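Open afternoon at Mikel, Teltatbridge

I went along to the Mikel open afternoon in December mostly to see the desk-cleaning robot, and came away with three pages of notes about how it failed. Mikel does contract cleaning for offices in and near Teltatbridge. The robot is a two-armed unit on a wheeled base, built by Viltov, and it had been working evenings on one floor before it was pulled off the job.

Elie Nimri, who runs the trial, met us at the lifts and got straight to it. One evening the unit was wiping a screen and kept pushing after it should have let up. The monitor tipped back against the partition and the panel cracked. It was one monitor out of 69 on the floor, and no one was near it. The client was told the next morning and the robot hasn't cleaned a desk since.

We were walked through the manual routine first, the one the robot is meant to copy. The desk gets done before the screen.

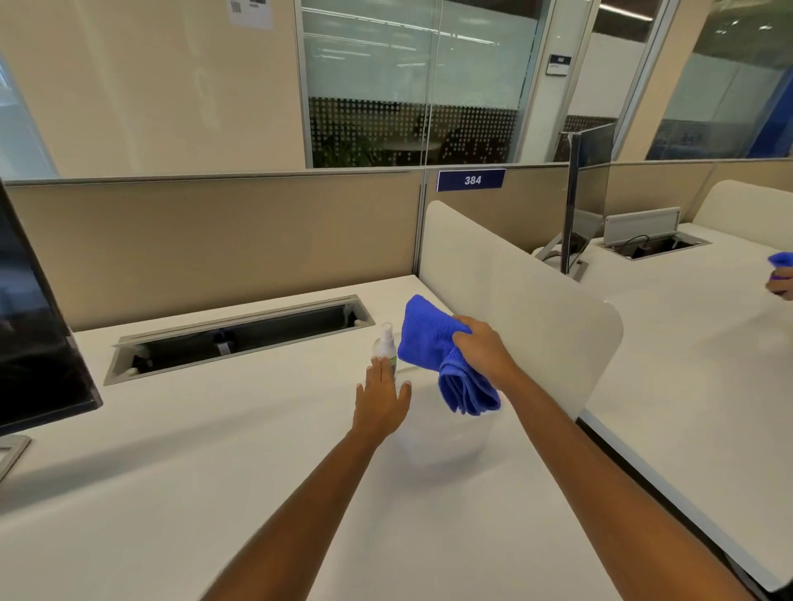 Desk wipe at workstation 384, blue cloth and spray bottle.

The fault itself took some finding. The wrist on each arm has a force sensor, and the control software, called Zein, is supposed to stop the arm when the reading goes over 10 newtons. The sensor on the right wrist had drifted. It was reading low, so the arm thought it was barely touching the glass. Viltov's first reply was that the sensor should be re-zeroed every 2,000 wipes. Mikel's log showed it had gone well past that, and the reminder had been going to an email address that was no longer checked.

Nimri was fairly blunt about whose fault that was. He put the missed reminder down to Mikel, but said a machine that can run past its calibration limit without stopping is a design problem too. I agree with him. The emergency stop worked when it was tested afterwards, but it was on the base, and a cleaner at the far end of the row would have had a long way to go to reach it.

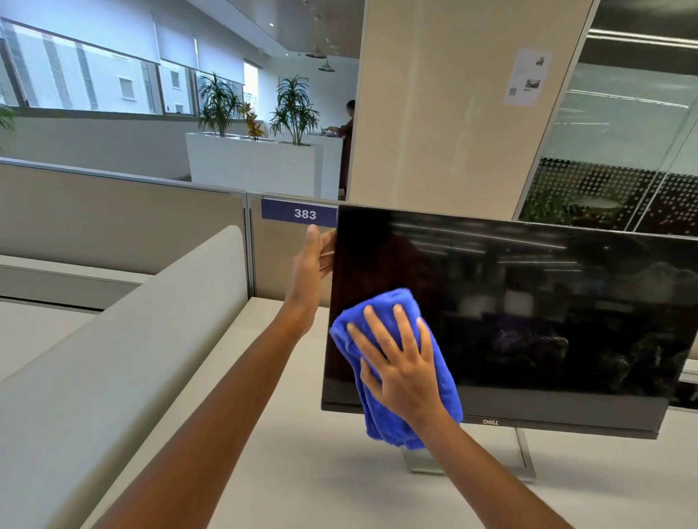 Screens are harder than desks for a machine because the thing being wiped can move. A desk stays put when you lean on it. A monitor on a stand will rock or swivel, and the arm has to notice that quickly. People deal with it by holding on. At 383 the left hand had the top corner of the Dell while the right pressed the folded cloth to the lower part of the screen, and the grip takes up a lot of the push. The robot had been wiping one-handed, with its other arm parked, to save time on each desk. That choice was made during set-up and it wasn't looked at again until the panel broke.

There are 2 changes in the works. Zein will now refuse to start a shift if either wrist is overdue for re-zeroing, and the second arm will steady the monitor before the first one touches it. Viltov has also supplied a stop button that can be worn on a lanyard. I asked whether the slower routine still made sense on cost and was told they don't have the numbers yet.

Someone asked about spray getting into the cable trays at the back of the desks. Nimri said the robot doesn't spray at all - a person dampens the cloths beforehand - and he had no plans to change that.

The visit finished with tea and a look at the cracked panel, which they've kept on a shelf with a tag on it. The robot goes back to bench testing next, and after that to a few desks with someone standing by. I've asked to be told when that happens.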